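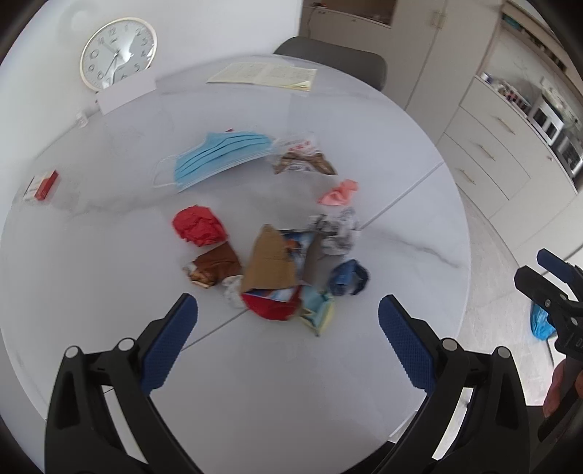
2020-05-24
Meeting area, Rinier building. Table clearing and waste sorting.

The purpose of the entry is to record the procedure now in use for clearing the round marble table, and to replace the April notes, which were written for the old rectangular one.

Dry waste is gathered into a single pile before anything is bagged. Typical content is snack wrappers, tissues, crumpled paper, torn cardboard and, at present, disposable face masks. The pile is then taken apart in the following order.

Masks and tissues first, by the ear loop or a corner, into the general bag. They are not to be sorted by hand a second time.
Wrappers next, also general. Foil and clear film are not separated; the Gendside collection does not accept either.
Cardboard and clean paper last, into the paper box. Printed sheets that are crumpled are opened once and checked before they go in. Two pages of the Kubo inventory were lost this way in April.

Small closed boxes are set apart from the pile and opened before disposal. Stacked papers and sticky sheets at the far side of the table are working documents and stay where they are. The same applies to folded cards left standing under the clock.

Surface: the marble is wiped with a damp cloth and plain water. For marks that remain, 2 ml of the neutral soap in 1000 ml of water, then a dry cloth. No vinegar and no citrus cleaner — both dull the stone. The thin seam across the top holds crumbs and should be brushed along its length, never scraped.

Supplies: the Jestuver order of 100 bags has been entered under number 333. Bags currently in use tear at the tie when filled with cardboard, so the cardboard is to be flattened and kept out of them.

Open points. The paper box has no label on the side facing the table. It has not been settled whether cardboard with a plastic coating belongs with paper; until Gendside replies, it goes in the general bag.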